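Call for Participants: Home Evaluation of the Handon Hand-Held Gripper Kit

Issued 9 May 2024

Fleltcombe invites applications from adults who wish to take part in a paid evaluation of the Handon kit, a hand-held gripper for recording everyday household tasks. The evaluation will begin in September and will be carried out in participants' own homes. There are 116 places.

The Handon kit is offered to laboratories and small automation firms that need recordings of ordinary handling work. Before the next version is released, we wish to learn how it performs in the hands of people with no technical training, and whether the printed instructions are clear enough to be followed without help.

Participants will receive one kit on loan and a task booklet. Tasks include picking up and folding cloth, moving books and small objects on a table, and putting items back on a shelf. Each participant will be asked to complete 600 short recordings over the loan period and to fill out a written questionnaire at the end. Work may be done at any time of day. 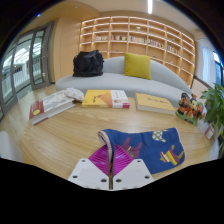 Soft items make up the largest part of the booklet. Earlier users reported that thin cloth was harder to grip than solid objects, and the finger pads have since been redesigned by our manufacturing partner, Karamanlidis. Comments on the new pads – comfort, grip, wear – will be especially welcome.

Applicants must:
be 18 years of age or older
have the use of a table and a well-lit room
be able to hold and squeeze a light hand tool for periods of 20 minutes
obtain the agreement of other adults in the household

Experience with robots is not required. Left-handed applicants are encouraged to apply.

Participants who complete the full set of recordings and the questionnaire will be paid $1,000 in 2 equal installments. Shipping in both directions is prepaid. Recordings will be reviewed by Fleltcombe staff before use, and participants may ask for any recording to be deleted.

To apply, submit the form on this page with a short statement (no more than one page) describing your household and the room you plan to use. Questions about eligibility should be addressed to Achilleas Mavromatis, Evaluation Coordinator, Fleltcombe. Applicants will be notified of the outcome in writing.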